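Subject: Re: [skurkwood-teach] Grip width on the box demos

Kastriot Softić wrote:

> I replayed the first 19 demos from the Jokevar set. In most of them you take the box by a corner. Could you pinch the wall instead? The policy is learning corners, and our next box hasn't got useful ones.

Kastriot,

Wall it is. I had grown fond of the corners, but I'm told affection isn't a training signal.

I've gone back to the hand-held gripper for these. Driving the arm remotely took me 2 minutes a go, most of it spent apologising to the table.

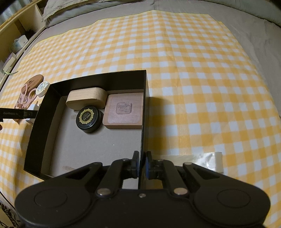

My other question is about what goes in the box. Do you want the same things every time, or may I swap them between takes? The Sisum notes say "vary contents", then list the contents, which strikes me as having it both ways. I'd also like a ruling on tilt. If I lift by one wall, the box tips, and 200 demos of tipping will teach it to tip beautifully.

Yordanov's script still throws away any take where I pause to think. I've stopped thinking, and the yield is much better.

Next batch goes up in June unless you object.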